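Search this site... Go
Search in: All articles / Pregnancy / Newborn / Ask the pharmacist

Sorting out the medicine cabinet when there's a new baby in the house

We talked to a community pharmacist at the Fothergill pharmacy in Munanside who runs a phone line for new parents. Notes typed up fast between two of her calls, so forgive the order. 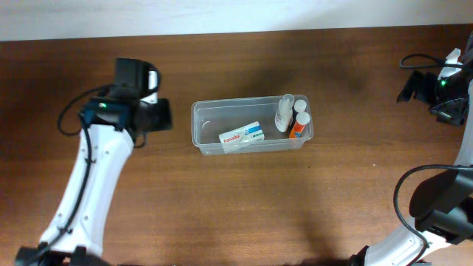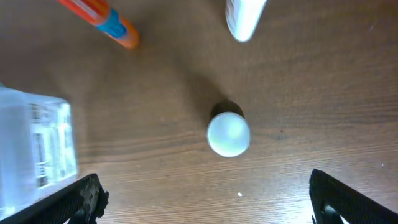

Small containers on a wooden tabletop.

She has been on the line since May. The log says 2,041 calls so far, and 1,612 of those were from people who were nursing or about to be. The rest – grandparents, mostly, and one man asking about his dog.

What do they ask?

"Can I take it. That's the whole question, nine times out of ten. Can I take this thing I already have at home. They've got a headache, it's two in the morning, the baby just went down and they are standing in the kitchen with the box in their hand."

And what does she tell them? Depends on the box. She asks them to read it out loud to her, every word, active ingredients first. The brand name comes second. People skip that part. They say "the cold one" or "the one my sister takes" and she has to send them back to the shelf.

"Cold and flu mixes are the ones that worry me. Three or four ingredients in one tablet. You only needed one of them. And then a painkiller on top, and the painkiller was already in the cold tablet. So now you've doubled up."

She would rather people bought single-ingredient products and knew what each one was for. Decongestants come up a lot. Some of them can cut down milk supply, she says, and callers are often suprised that a thing for the nose could do that.

We asked about the fear side of it. A lot of nursing moms seem to take nothing at all.

"Yes. And they suffer for it. I had a caller with a bad tooth, days of it, wouldn't touch a painkiller. Nothing had been explained to her when she left the hospital, she just got a leaflet that said ask your doctor. Well, she couldn't get the doctor. Plenty of ordinary medicines get into milk in very small amounts. Some don't, and some need real care, so you ask. But ask, don't just grit your teeth."

Does the age of the baby matter? It does, a lot. A newborn, and a preemie even more, clears drugs slowly. An older baby who is eating solids and nursing twice a day is in a different spot. She always asks age and weight before anything else, and whether the baby was born early. Also whether the baby takes any medicine of its own.

Timing of doses – people love to ask about it. Take it right after a feed, wait, that kind of thing. She says it helps with some drugs and makes no odds with others, and with a newborn who feeds around the clock there isn't much of a gap to aim for anyway.

Herbal teas and drops. Here she got a bit louder.

"People don't count them. I'll say, are you taking anything else, and they say no. Then ten minutes later, oh, just the tea. Just the drops from the health store. That counts! I want to hear about it."

Same goes for eye drops, nose sprays, creams. Not much gets into the blood from most of them but she still wants them on the list. Creams on the breast itself are a separate talk, the baby can swallow those.

On to storage, which was supposed to be the main topic and got squeezed. Her rules were short. Keep the adult stuff and the baby stuff in seperate places, different shelves if you can. Keep everything up high and out of reach well before the baby can crawl. Leave things in the boxes they came in, leaflet too. Write the date on any bottle the day you open it, since some drops are only good for a few weeks after that, whatever the printed expiry says. And use the syringe that came with the medicine, never a kitchen spoon.

The pharmacy did a free cabinet check with the Rorkurlow parents' group, 48 families, bring everything you own in a bag. She still talks about it. Cough syrup from before the wedding. Tablets with no box, no name, no idea.

"One couple had moved house twice with the same antibiotics. Half a course. I said why did you stop, they said she felt better."

Leftover antibiotics are a hard no, by the way. Don't save them, don't share them. Hand them back to a pharmacy that takes returns.

When should someone skip the phone line and get seen? Baby unusually sleepy, not waking for feeds, limp, breathing oddly, or any fever in a very young baby. "Don't call me, go in." For the mother, fever with a hot red patch on the breast, or a headache that won't quit and messes with her sight.

Her other phone went at that point and she took it. The line is run out of the Munanside store, evenings included, and she keeps 300 of the printed wallet cards behind the counter for writing down what you take. Ask for one, they're free.

General information only, check with your own doctor or pharmacist before you start or stop anything.

48 shares
Comments (3)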